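Section 6: Setting up a league season in Graltix

Complete this section after you have created your club account and added at least two teams. You need Organizer rights. Coaches and referees can view a season but can't create one.

Before you start

Have the following ready:
– the list of teams, with the exact names you want shown in the table
– the fields you are allowed to use and their opening hours
– the date of the first round and any weeks when no games are played

6.1 Create the season

1. From the main menu, open Competitions and select New Season.
2. Enter a season name. The name can have up to 100 characters, but phone screens only show the first part of it, so put the age group first.
3. Choose the format. Single Round means each team meets every other team once. Double Round means home and away.
4. Set the number of players per side. The default is 11. Change it now if you run small-sided games, as the lineup sheets are built from this setting.
5. Select Save Draft.

Note: A draft season is visible to organizers only. Parents and players see nothing until you publish in step 6.4.

6.2 Add teams and fields

1. Open the draft and select the Teams tab.
2. Check the box next to each team taking part. Teams from another club, for example Drerkdale, must accept an invitation before their box becomes active.
3. Select the Fields tab and assign a home field to every team. Two teams may share a field.
4. For each field, enter the earliest kickoff and the latest kickoff. The latest kickoff is the start of the last game, not the time the gates close.

If you have an odd number of teams, Graltix adds a bye to each round. You don't need to create a dummy team. Older versions required one, and if you copied your season from last year you should delete it before going further.

Caution: Removing a team after the schedule has been built deletes all of its games, including results already entered. To keep the results, use Withdraw Team instead.

6.3 Build the schedule

1. Select Schedule, then Build.
2. Enter the minimum number of rest days between games. We suggest 2 for youth leagues.
3. Mark the blocked weeks on the calendar. A spring season normally has at least one in April.
4. Select Run. A league of average size takes roughly 6 seconds.
5. Read the conflict list. Conflicts in red must be fixed before you can publish. Conflicts in yellow are warnings – for example, a team playing three away games in a row.

To move a single game, drag it to another slot. The other games stay where they are. To rebuild everything, select Clear and run the build again.
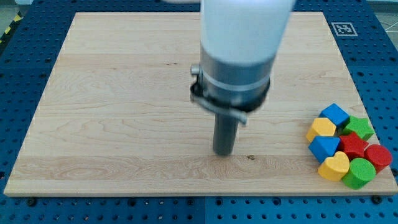

Games you have moved by hand are marked with a pin. A rebuild leaves pinned games alone unless you check Include Pinned. If the build fails with the message "No free slots," widen the kickoff hours on one field or lower the rest days, then try again.

6.4 Publish

1. Select Preview and read through the first and last rounds.
2. Confirm that each game has a field and a kickoff time.
3. Select Publish. Coaches receive the schedule by email.

Changes made after publishing are sent out at 6 p.m. the same day as one message. For a late change, such as a waterlogged field, select Send Now on the game page.

6.5 Assign referees

Referees can be assigned by hand or imported from a Rotich roster file. Imported names appear under Officials with the status Pending until each referee confirms. A referee who is also listed as a player can't be assigned to a game involving their own team.

Printed match cards use the Protusetti layout by default. To change the layout, see Section 8.

Questions about this section can be sent to Dario Cattaneo at the league support desk. Include the season name and the round number.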